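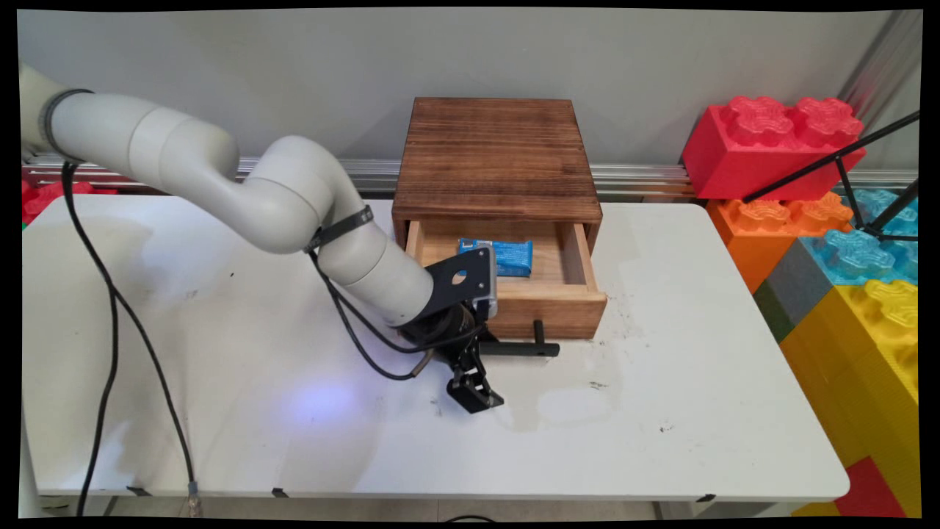
Single-drawer cabinets are the smallest class of closed furniture considered in this study, and they are also the class for which the difference between outside finish and inside finish is greatest. In the Sikero scheme they are coded as S1: one compartment, one direction of opening, no door. The maker usually spends effort on the surfaces seen when the drawer is shut, and the drawer box is left as plain wood. Figure 2 gives a case of this kind. The square top is made of stained planks in warm brown with dark grain lines and a slightly scorched, weathered look, while the inside of the drawer is light, unfinished pine. With the drawer pulled partway out, the blue packet stands out against the pale bottom far more than it would against the color of the top. We refer to this difference below as interior contrast. It was not part of the original coding sheet and was added after the first round of visits, when two coders working on the same unit gave different answers to the question of whether the contents were "easy to see."

4.2 Contents and visibility

The Clodcombe survey recorded 423 items held in S1 units across 34 households. An item was counted if it could be lifted out alone without opening a further container. Sealed packets therefore counted as one item each, whatever they held. Coins and loose screws were recorded by type and left out of the total, as in the pilot.

Three measures were taken for each unit. The first was opening distance, measured from the closed position of the drawer front to its resting position when a member of the household was asked to open the drawer "as you normally would." The second was the visible share of the contents, judged from standing height at that opening distance. The third was interior contrast, scored on a short ordinal scale from the color of the drawer bottom and the main color of each item. A brightly wrapped packet on bare pine falls at the high end. Brown card on a stained bottom falls at the low end. Shiny wrappers were scored by their base color, and highlights from crinkled film were ignored.

Opening distance was the least stable of the three. Most people did not pull the drawer to its stop, and the same person would often leave it at a different point on the second request. A partial opening was nevertheless treated as the normal condition of use and not as an error. Small drawers without runners tend to tip when pulled out far, and people who own one learn to hold back. The far end of the compartment then remains under the top, in shade, and items pushed to that end were the ones most often left out when the contents were listed from memory.

Where the bottom was stained or lined with patterned paper, dark items near the back were missed even when the drawer was fully open. Where the bottom was bare, the same kinds of item were found sooner, although the effect was weak for items paler than the wood. White envelopes and unprinted paper bags did poorly on pine. We did not try to separate the effect of color from that of gloss.

The packets themselves deserve a short comment. They are light, they slide, and they seldom stay where they were placed once the drawer has been opened and shut a few times. In deep drawers they end up beneath other things. In shallow ones they collect along a side wall or against the back. A packet lying alone near the left or right of the compartment is a common find, and position across the width was recorded only as left, center or right. Printed labels were noted if present but were not used for scoring, as few could be read at the judging height.

4.3 Placement of the unit

Units were coded by what they stood on and by what stood behind them. A wall behind the cabinet matters for handling: it stops the body from moving backward when the drawer is pushed shut, so that one hand is enough. On a free-standing surface the other hand is generally needed on the top, which in turn affects wear. The Farkas workshop, which supplied the reference cabinets, fits felt pads under its units for this reason, and these were removed before measurement to match the household pieces.

Supporting surfaces were grouped as fixed (shelf, counter, built-in desk) or movable (side table, folding table, cart). Smooth white tabletops caused a minor problem with the visibility score. Light reflected from the surface reached the front of the open drawer and raised the apparent brightness of the bottom — enough, in two units, to move the score by one step. Those units were judged again with a gray cloth laid in front, and the second score was kept.

The Prarnano inventory, against which our item categories were checked, does not separate open from closed storage on tabletops. Comparison is therefore limited to totals. A further visit to the Clodcombe households took place in July, with the coding sheet revised to include interior contrast from the start, and the agreement between coders for that round is reported in Section 5. Units whose owners had painted or relined the drawer between visits were kept in the sample and given a new number.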